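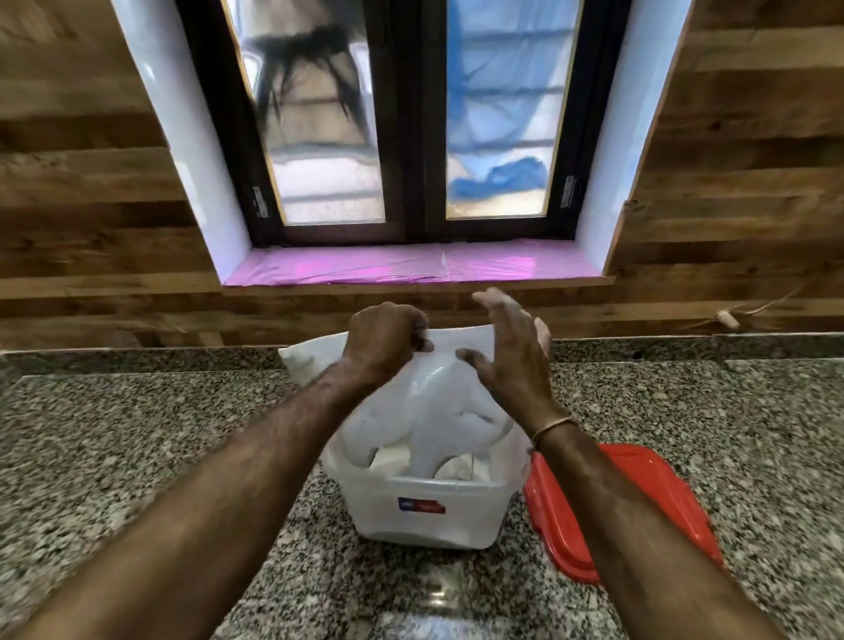

Spares tub on the counter, lid off, bag in hand.

Minutes, Tronanano cell upkeep, 1/14/18

Dinesh Mathew and me (Shamim Jatoi, typing as usual). We met standing up at the counter, so forgive the order.

Cell is at 3,022 hours. Dinesh greased the wrist joint and says the grinding is gone — I still hear a little something at low speed, so I've left it open. He'll run it slow with the guard shut and let me listen again.

Suction cups: three on the tool are going hard at the lip. We agreed to swap the whole set, and I'm ordering 14 from Brutolon. Dinesh wanted the Sorrentino ones (softer, yes, but look at the price!). I won that one.

Spares stay in their bag inside the white tub with the red lid, and the lid goes back on every time. Yes, I mean me too.

Home position was off again after the last power cut. Dinesh will re-teach it and write the numbers inside the cabinet door this time.

Filter on the air line: carried over to February, no part yet.

Related
Zamow cell: belt tension notes
Tronanano grease chart
December minutes

© Zamow workshop | Contact Shamim | Back to top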